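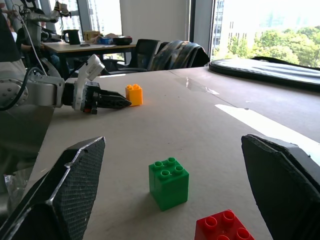

Brosatari puts two-armed brick kit on general sale

July – Brosatari, the small automation firm behind the Fidwood bench controller, today opens orders for the Fidwood Pair, a two-armed training kit for colleges, workshops and companies that have run out of excuses for not learning this stuff.

The kit covers software, a printed course book and a box of 93 toy bricks in several colours, among them green, red and orange-yellow. Buyers bring their own arms. Each arm carries a two-fingered gripper, and the course starts with one of them closing on a single brick, a job most toddlers manage before lunch. It then works through 43 exercises, finishing with a handover from one gripper to the other that our own staff still watch through their fingers.

A wrist camera view is included as standard, so learners can see what the gripper sees – mostly its own fingers, and a brick that looks much larger than it is.

The Fidwood Pair was tried out over 3 months at Dambrauskienė, a training workshop, where it ran on an ordinary table in an ordinary office. Trainers asked for shorter chapters and a louder stop tone. They got both.

Price and availability

The Fidwood Pair costs £472 before VAT and ships from July. Spare bricks are sold by the bag through Allow, our parts shop. They do go missing, usually under the desk.

Press contact: the Brosatari press desk, mornings from 9.30.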